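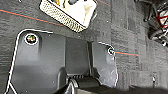

Gripper care, the quick version

Been meaning to type these up since March. Bello Okonkwo asked twice so here we go.

Dust first. Soft brush, dry, over the whole housing. Specks show up worst on the shiny bits. No spray polish, ever. I used it once and had smears for weeks.

Screws. Check them every 100 runs, hand driver only. Snug and stop. The housing is plastic and you will strip it, ask me how I know. Dab of nail varnish across the head and onto the rim, then you can see at a glance if one has crept round.

Carpet fluff is the real pest. Gets into the slit down the side and wraps round anything that turns. Tweezers and a torch. Old toothbrush for the ridged bits. Hoover the floor BEFORE you start, not after like I did.

Roller: damp cloth, turn it by finger, wipe agian. Leave it overnight if you can. If it squeaks, do not oil it, clean it properly.

Power off for all of this. Off at the wall, not just the button.

Spare screws, I get mine from Hirner in Prarkville, bag of 363 which is daft but they're cheap. Keep them in a jam jar with a lid. Gralside do smaller packs, never in stock tho.

Write down what you did and the run count. Mine's at 1794 and still on it's first roller. Jibrin one went at 3 months, full of hair.

More when I get a minute. Cable ties next.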